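Clistow Welsh listening clips - read me first

I put these clips together for my evening class after we ran out of things to listen to on the course CD. There are 17 short dialogues for near-beginners, each with a transcript and a slow version. Urmila Nigam checked the transcripts in May and caught plenty of my missing mutations (thank you!). Dialogues 7 and 11 are the hard ones - fast talkers, lots of past tense - so leave those till last.

Transcripts are plain text, UTF-8, and the file numbers match the audio. 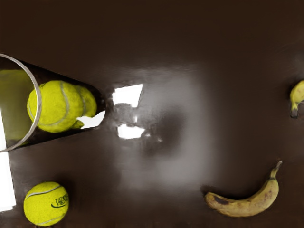 Do I need to read the transcript before listening?

Listen twice without it, then read along with the slow version.

Corrections go to Umesh Goel, who looks after the word list.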